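Search the archive
Search
3 min read

Re: [shared-kitchens] Dish rack in the sink or on the counter?

To the list,

I've been meaning to answer this since September, when we put in the new dishwasher at Herath. Mererid asked about keeping a rack inside the sink, and we have done it that way for 7 months now. It works for us, with a few complaints.

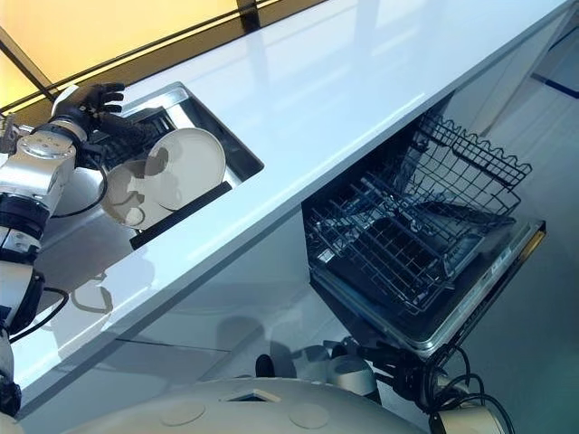
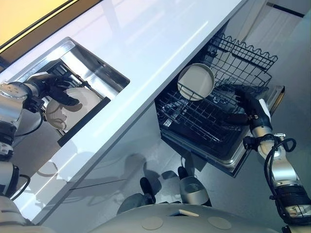
Kitchen at Herath, sink and dishwasher.

Mererid Morris wrote:

> We're redoing the kitchen on the second floor at Graltitz and
> have to settle where the dish rack goes. Right now it sits on the
> counter next to the sink and there is always a puddle under it.
> The counter is short and people want the room back for chopping.
> Has anyone moved theirs into the sink? Does it leave enough
> space to wash a pot? And do people still put plates through the
> dishwasher, or do they leave them in the rack until somebody
> gets annoyed?
>
> Also, does anyone load plates in the top rack? Ours go in the
> bottom and the big pans end up with nowhere to go.
>
> Mererid

To take the puddle first: it's gone. Whatever drips goes down the drain. Our counter is white and glossy and shows every ring and water spot, so that alone was worth it to me. I used to wipe it down twice a night.

Washing a pot is the weak point. With the rack in, you have to lift it out for anything bigger than a saucepan, and then you are looking for a place to set a wet rack. We keep an old towel folded in the drawer for that. If your sink is wide you may be able to push the rack to one end and leave it there. Measure the bottom of the basin and not the top, as the corners are rounded and you lose more than you expect. I bought a rack that was too long the first time and had to send it back.

On your other question, yes, plates do pile up in the rack. Our rule is that the rack is only a stop on the way to the dishwasher. Rinse the plate, stand it in the rack, and whoever opens the dishwasher next moves over what is there. It gets followed most of the time. A bad evening is when there's a full rack and a clean load still in the machine, and then everyone eats off bowls.

We do use the top rack for plates. It depends on the plate. Ours pulls out far enough that you can see what you're doing, and the tines hold a plate upright. Check the clearance before you count on it. Our dinner plates are fine but the serving plates from Murkia hit the ceiling of the machine, so those go below. Leave a gap between plates or the middle ones come out with food on the back. Pans go in the bottom, face down, handles toward the back.

One more thing about placement. The dishwasher is just to the right of the sink, and with the door down you can't stand right in front of it. You stand to the left and reach across. If you still have a choice at Graltitz, leave yourself some floor on the sink side. I would have asked for another foot there if I'd thought of it.

The rack is a plain black one and cost less than the mat we had before. I don't remember the make. The silicone mat from Zondier is still under our kettle if anyone wants it.

I can send the sink measurements if that helps. I'm usually in after 3.

Recent in this list
Descaling the kettle, again
Who has the spare key to the pantry at Murkia?
Re: Re: Cutlery basket, handles up or down
Shelf labels, up to 100 left over
Drawer runners for the 408 cabinets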